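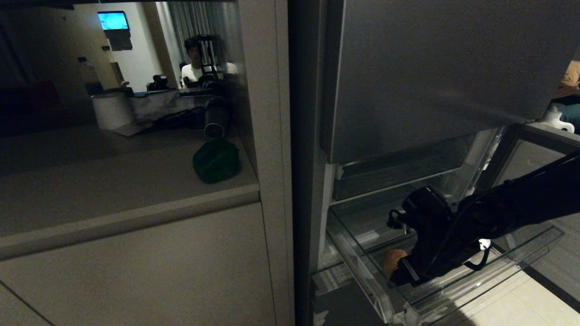 Bottom drawer of the fridge, pulled open.

Menska: a pantry and fridge log, with a bit of code

README, last changed Sunday, September 5, 2010

Hello! Menska is my long-running list of what goes into our kitchen and what ends up in the compost, plus a small script that adds it all up. I started it in April after throwing out yet another bag of slimy spinach and wanting to know how much money that habit costs us (more than I'd like, thanks for asking).

What you get

The main file is food.csv, with 424 rows. One row is one thing bought, so a bag of carrots is a row and so is a single lemon. The columns are item, shop, price, date in, date out and fate. Fate is either eaten, frozen, given away or binned. I did have "forgotten" as well for a while but it always turned into binned in the end, so I merged them.

There's also shelves.txt, which says where I keep things. Drawer, door, top shelf, cupboard, windowsill. I moved a lot of veg about over the summer and didn't always write it down, so please don't build anything clever on top of that file.

Shops

Most of the food comes from Rumeck, the big one by the station, and the rest from the Carik market stall. Carik doesn't do receipts, so those prices are from memory and I tend to round to the nearest 20p. If a price looks suspiciously tidy, it's a market one.

Running it

You need Python 2 and nothing else. Put menska.py in the same folder as the csv and type

python menska.py food.csv

It prints a table by month and then the worst offenders, up to 20 of them. Herbs win every time! Add --shop Carik if you only want one shop. Dates have to be day/month/year or it falls over with a very unhelpful error, sorry, I keep meaning to fix that.

Known problems

54 rows have no date out. Mostly tins and rice, which just sit there.

Leftovers aren't counted at all. I tried, but a half-eaten curry has no price and I got cross with it.

Milk is in pints in the early rows and litres later on.

The old Wubshet spreadsheet won't import any more, so save it as csv first and delete the top line.

Using it

Do what you like with it. If you keep a log of your own I'd love to see it, especially if you've worked out what to do with coriander.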